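4.2 Washing and putting away at the bar station

We had expected the floor robot to be the part people wanted to talk about. Skuvard, the tray carrier that runs between the dining room and the back bar, is tall, it moves, and guests wave at it. In our interviews, though, staff at the Sanville site kept steering us back to the sink. That turned out to be a gift, as the sink is where most of the interesting changes in this study took place, and we could have walked straight past it.

Before Skuvard arrived, glasses and small plates came back to the bar in whatever way a server could manage: two in one hand, a stack on the forearm, a tumbler balanced on a saucer. The person at the bar washed in short bursts between drink orders. With the carrier running, dishes come back in full loads, and the load tells the bar when it is time to wash. Eduardo Espiritu, who has worked the station longest, described the old rhythm as "grabbing a minute wherever I found one" and the new one as "a bus timetable." He meant the second as praise, mostly. He also said that a bus timetable is no fun when two buses come together, and we return to this in Section 5.

The washing itself is still done by hand. Pakzad, the scheduling software that sends Skuvard on its trips, knows how many trays are out on the floor but has no idea what is on them or how long they take to clean. A tray of tumblers and a tray of plates with dried sauce count the same. Bar staff make up the difference with skill, and there is a lot of it! We recorded hand movement with wrist-worn sensors on both arms, together with video from above the hands, over 10 shifts, which gave us 3447 separate handling events after cleaning (Figure 4).

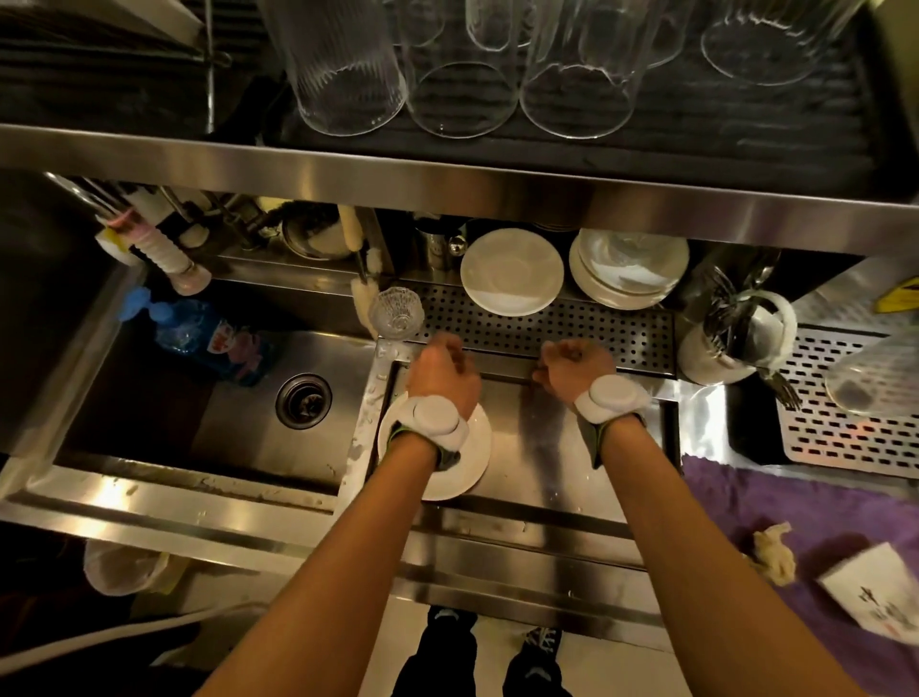 Figure 4. Hand work at the bar sink, overhead view, with a sensor worn on each wrist. Glasses stand upside down on the ribbed mat on the upper shelf; saucers and plates are held on edge along the back ledge.

What struck us most in these recordings was how seldom the two hands do the same job. One hand tends to hold or steady while the other reaches, turns, places or waits for the next item. When a full load lands, this split gets sharper. Workers told us they also start sorting earlier, pulling glasses out first so that they have time to drain. None of this was in the training plan. It grew up at the sink in the first weeks, passed from one person to the next by watching, and by June every member of the bar team was doing some version of it.

Storage changed too, and here the staff were well ahead of us. Our first plan for the station called for a fixed spot for each type of item, so that later versions of the system could predict how much clean glassware was ready. The team tried it and dropped it within days. A bar is a tight place, and a spot that sits empty because it belongs to something else is a spot wasted. They settled on loose zones: glasses up high, flatware upright in its holder, plates where the washing hand can reach them without a step. We think this is a better design than ours, and we have since taken it into the planning model.

There are costs. Under the old way of working, a server dropping off dishes would stop for a few words, and several people said they missed this more than they thought they would. "The robot brings me everything except the gossip," one bartender told us. Of the 44 comments we coded under the heading of contact with coworkers, most were about these small visits. Biker, the small call button that lets the bar hold back the next delivery, was added partly in response. Staff can now ask for a pause, and a pause often means that a server comes over in person to see what is going on. We did not plan for that use, and we are delighted by it.

The hold button also changed who sets the pace. In the first version, Pakzad decided when a load was sent, and the only choice at the sink was to keep up. With Biker in place, the decision is shared. Amirhossein Ebrahimi, who led the software work, had worried that staff would press the button all the time and leave trays stranded on the floor. They did not. The typical worker used it 2 times in a shift, nearly always during the dinner rush — exactly the moments when our own model, looking back over the data, would have told the robot to wait.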